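December 11, 2019

Tove Brynjólfsdóttir runs final inspection at Osberg, where drawer units used to be pulled and pushed by hand before packing. Since October a robot arm has done the cycling.

"The test is 100 pulls per sample," she says. "A person loses track and gets a sore wrist. The arm logs every pull."

Her group still does the fitting, the rail adjustment and the rejects. Two inspectors moved to rail adjustment, and the evening shift was cut to three days. She calls that change the harder one. "People lost the shift allowance. The company covered it for 19 weeks."

Aksel Hafstein programs the cell. He says handles take most of his time. "A bar handle has a narrow gap behind it. If the fingers come down off center, they hit the panel. I set the approach height for each model."
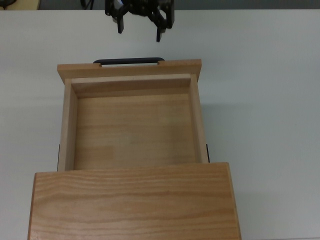
Gripper open over the bar handle, drawer extended.

The log stands at 1,228 pulls. Brynjólfsdóttir reads it each morning and signs the sheet herself.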